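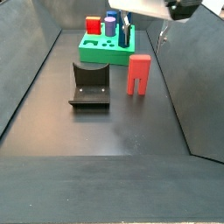

Two-finger gripper drops pegs, is it the pads or the camera?

I'm comparing the Trerkora and Rerkari grippers on a foam shape-sorter task, same arm, same fixed camera. Out of 100 tries each, the Trerkora missed 47. Round pegs are the worst. Controller is a Triltport, close speed set to 200. Should I change pads first or recalibrate? 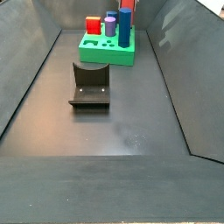
Eskildsen: Pads. Flat metal on foam will squeeze a cylinder out sideways every time. Put 2 mm silicone on both fingers, rerun the same tries and leave everything else alone.

Does it miss more on one side of the box? If so it's calibration. Mine was off by over 2 mm at the back wall. 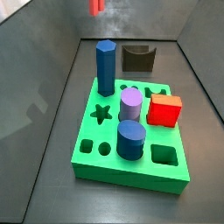
triltport_user
Forum moderator

Slow the close speed before you buy anything. Also please post which firmware you have.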